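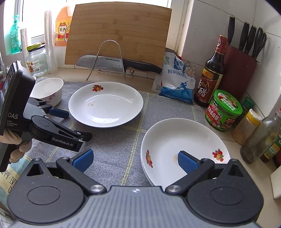 Two grippers, two plates, crumbs and all.

21st August

Quick one, bus in a bit. Hands ache. Not the old dishroom ache, a new one, thumb side.

Plates all morning. Pick up the plate, put down the plate, tip it a bit, put it down again. Bowls after. Same counter, same mat. Was meant to be glasses too but we ran over and they've gone on tomorrow's sheet.

Target for the batch is 2,000. We stood at 1,403 when I left. Sheet on the door says so in green pen and everyone looks at it on the way to the loo.

Still odd, going home from Tevow without smelling of the machine. Years at the Girham canteen and my hair never quite came clean. Now I come in dry and go out dry and my job is showing a pair of claws how to do what I did without looking. I do like it. Writing that down so I remember I said it on a good day.

The slow bit

Had to relearn how to hold a plate. With fingers you don't think, thumb goes over the top and the rest go under and off you go. With the gripper you've got the two tips and that's your lot. Come in too high and it skates off the rim. Come in low and you push the mat along. I was told to slow down 5 times before tea. Me! Who used to get shouted at for going slow on the rack.

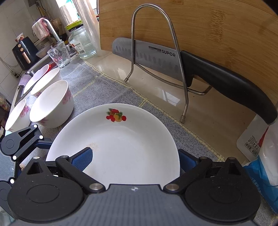
Near rim, nice and square. Much easier than from the side.

They want it dirty as well as clean, which suits me. Asked if I should wipe between goes and was told no, leave it, real plates have bits on. True enough. Would of been a very short career at Girham if they didn't.

Lunch, and the thing about Raudsepp

Cheese roll, outside step. Got talking about where it all goes after. Raudsepp take the recordings, and what we heard is they want something working in canteen kitchens by March. Clearing and stacking to start with. So that's my old lot. I know exactly who stands at that hatch.

Didn't enjoy the roll much after that. The one next to me on the step said somebody will do the recording whoever it is, might as well be people who know plates. I said yes. Then on the way back in I thought, that's what they told us when the conveyor went in, and we went from a full shift to half of one by the spring. Nobody got sacked. They just didn't fill the gaps when people left, and those of us still there did the gaps.

Could be different this time. Pans would be a mercy. Nobody at Girham would cry over the big pans, my shoulder certainly wouldnt. But it isn't pans I'm being asked to do, is it. It's the easy stuff. The stuff you did at the end of a shift while you had a chat. 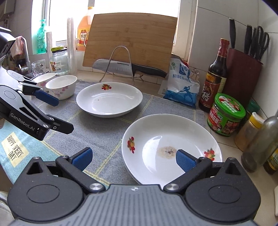

Afternoon was the wide ones, opening right out round the rim and then settling. One pad inside the plate, and you try not to drag it through whatever's been left there. I got fussy about that. Kept wanting to pick a cleaner spot. Old habit, thumb out of the food. Then it struck me that's probably worth having on the recording so I stopped fighting it and did it my way each time. Nobody's said anything. If there's a machine in a canteen one day keeping its finger out of the gravy, that's mine.

Note to ask: do we get told when it's used? And is there a rate for Zornden if I go over for the training days, or just the fare.
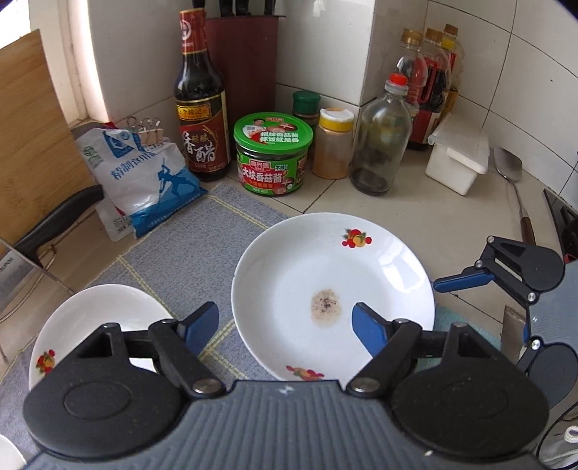
Tomorrow

Glasses, finally. Thumb strap from chemist. Ring Girham about the last payslip, still 100 short. Don't mention March unless they bring it up. Or do. Haven't decided. Bus.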